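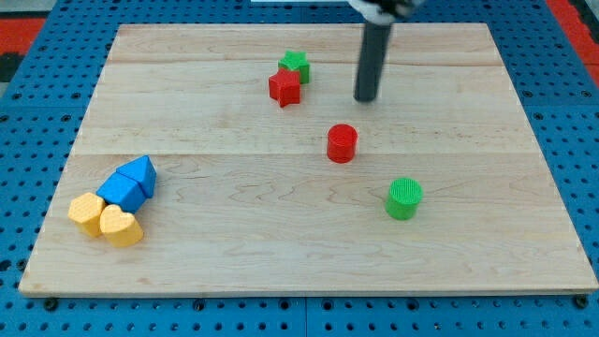
Does playing with blocks make young children better at maths?

The evidence so far doesn't show that it does, although it doesn't rule out a small benefit for some children.

4. What the block play studies can and cannot tell us

The claim is an old one and it has been repeated often enough to sound settled. Children who play with blocks go on to score higher in early number work, so block play must be teaching them something. We think the first half of that sentence is reasonably well supported. The second half is a guess, and most of the papers we read treat it as a finding.

Our search turned up 427 records. After we took out duplicates, opinion pieces and reports with no comparison group, 40 remained. Many of those relied on parents' memory of how much a child had played at home, sometimes years earlier. A parent who has just been told that the study is on maths and toys is not a neutral witness, and only a handful of authors seem to have worried over this.

The Lunwood study is the one most often cited. It followed 185 children from preschool into their second year of school and found that skilled builders did better on the Dufour number task. Skill at building was scored once, at age four, by staff who already knew the children well. It would be odd if a teacher's view of a bright child had not leaked into the score. The authors adjusted for household income but left out language at home, and they say little on the families who moved away before the final test.

The Pustetti trial is stronger on paper. Its 200 children were assigned by classroom to extra block sessions or to the usual program, and the sessions used coloured shapes of the general sort shown in Figure 3. The block group gained more by July. However, the block group also got an extra adult in the room, and the comparison group did not. Small-group time with an attentive adult tends to help with almost anything, so we can't tell what the blocks added. The authors mention this in one line near the end.

Figure 3. Small solid blocks in red, green, blue and yellow on a pale wooden board. Two of the blocks are star-shaped.

There is also the question of what counts as a block. Plain unit blocks, interlocking bricks and the coloured shapes in the Plandden kit are pooled in several reviews as if they asked the same thing of a child. Matching a shape by colour is a different job from working out how to hold up a bridge. If there is a real effect on spatial thinking, we would expect it to depend on the task - and a pooled average would hide that.

None of this is a case for taking blocks out of preschools. Children like them, and that is a decent reason to keep them on the shelf. Our objection is to centres being told to buy a particular set on the strength of promised maths results. The trial that would support that advice needs equal adult time in both groups and testers who don't know which group a child was in. We did not find one.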